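README for the tabletop tidying set, Jetholm room

Hello, and thanks for downloading this! I'm Itzel Quintero and I look after the tidying part of the Min collection. These notes cover what's in the folder, how we name the bits of furniture, and a few things I wish I'd written down back in November. The set is all small household jobs on a table: putting a jar up on a shelf, bringing it down again, moving a cup over, shutting a lid.

Most of it happens on the light wooden tabletop. We call it "table" in the notes, never "desk" (Kyung-tae Wang used "desk" in his first batch and I've changed all of those).
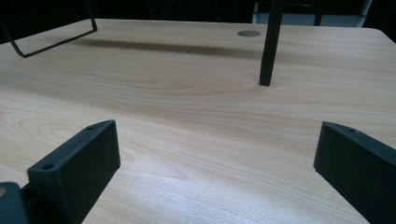
Page 2

The grain is quite lively, with long lines and oval rings, and the top picks up a fair bit of shine from the lights. If you're sorting clips by brightness, please don't throw out the pale ones – that's the wood, and I'd like it kept.

What you get: 834 clips, each with a short written note in plain English. I've held 128 of them back in their own folder for testing, so keep those apart if you can. Ye-rin Yang wrote most of the notes and Bit-na Na read them through, and where they couldn't agree on a word we kept both versions.

Names we use: "shelf" is the smaller black table with the thin metal legs that stands on the wooden one. I know, it's a table on a table, but "upper table" got muddled in no time! "Jar" is the clear one with the metal lid and the white grains in it. "Cup" is the short clear one, even though Ha-neul Yoon still says it's a jar too. 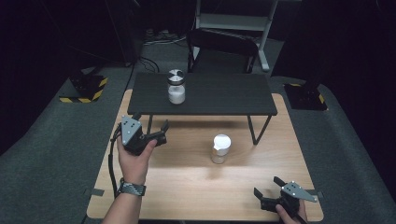
Anything on the shelf counts as "up" and anything on the wood counts as "down", so a note might read "cup down, jar up". Left and right are always from where the person is, which does matter when you're reading the older Basach notes as they went the other way round.

Known problems: a handful of notes say "tin" for the jar, left over from the Kislow batch. I'm fixing them as I find them.

Last changed 3 Dec 2022. Spelling mistakes are mine, send them over.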